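Jul 8, 2022
Skollirell notebook, door set, simulated houses

Okay, long one today, mostly so I don't have to explain it all again at the whiteboard. The goal for this week is still the same boring, lovely goal: get enough good door demonstrations out of the simulator that the policy stops treating every handle like a drawer pull. We're at 976 kept episodes as of this morning, and I'd like 2556 before we freeze the set and hand it to training. That second number comes from the size of the batch plan, so please don't ask me to round it.

I spent the first couple of hours on the replay tool. It was dropping the last few steps of any episode that ended while the gripper was still closed, and of course on doors that's a lot of them. The fix was two lines (it was waiting for a release event that never came) and I've rerun the export for everything in the Premer folder. The Esero folder still needs doing. If you pulled Esero before lunch, please pull it again!

Then back to driving. I'm using the hand controller for the approach and keyboard nudges for the last bit, and I've gotten a lot calmer about it. My early episodes are full of this nervous little wiggle right before contact, and the policy has learned the wiggle beautifully. You can watch it in the rollouts - it gets near a lever and starts shivering exactly like I do. So the new rule for me is: stop, line up, then one clean move. If I miss, I back all the way off and start the reach over, and I mark the first try as a miss and keep it. We do want misses in there, just labeled as misses.
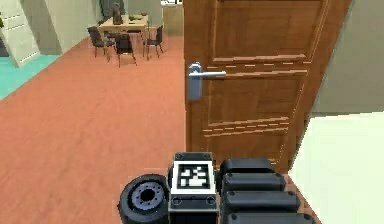

Lever handles are the bulk of what I'm after right now. Round knobs can wait until November as far as I'm concerned, since we only have the two knob models and they both collide funny. With levers the thing that matters most is where the fingers land along the bar. Too near the pivot and you have to push like crazy, and then the sim does its springy thing and the whole wrist pops loose. Out toward the free end is much nicer. I've started aiming there every time, then varying it on purpose every few episodes so we don't end up with one magic spot.

Door angle is the other thing. We said at the start that all the episodes should begin with the door shut, and I'd like to officially go back on that. Real houses are full of doors left partly open, and the policy has no idea what to do with one. It walks the gripper to where the handle would be if the door were closed and then pinches air. So I've added a start-state slider, and I'm planning 400 episodes with the door already ajar at different angles. Some of those will be "grab the lever and pull it wider" and some will be "grab the lever and close it," and the instruction text has to say which. No more plain "door" as the instruction, please. I found 220 of those in the old set and they're useless until somebody relabels them. (It's me. I'm somebody.)

Things that went wrong today, for the record:

The Thái layout crashes on load if shadows are set to high. Medium is fine.

Wall color randomizing is on but floor randomizing got switched off at some point, and I don't know when. I've turned it back on. Worth checking whether last week's batch all came out with the same planks.

The success check counts a door as opened if it moves at all, so bumping it with the wrist passes. I threw out a handful of my own episodes that were clearly bumps. The check should look for the lever turning first and then the door angle changing. I have half of that written and it's on my branch, not merged.

Lag on the controller got bad in the afternoon. Restarting the render process cleared it up, so I suspect we're leaking something between resets.

One small happy thing - I tried a slower reach, half my usual speed, and I expected it to look sleepy and bloat the files. The reaches come out smoother and I redo fewer of them, so I got through more kept episodes per hour than at full speed. Going to stay slow for the rest of the set and see if it holds up with the heavier doors.

Next up: rerun the Esero export, finish the success check, relabel the plain "door" ones in chunks so I don't lose my mind, and then start on the ajar batch with the medium shadow setting. If anyone wants to drive for an hour, the controller is charged and the start-state slider is in the left panel under the reset button. Write your initials in the episode notes so we can balance the driving styles later.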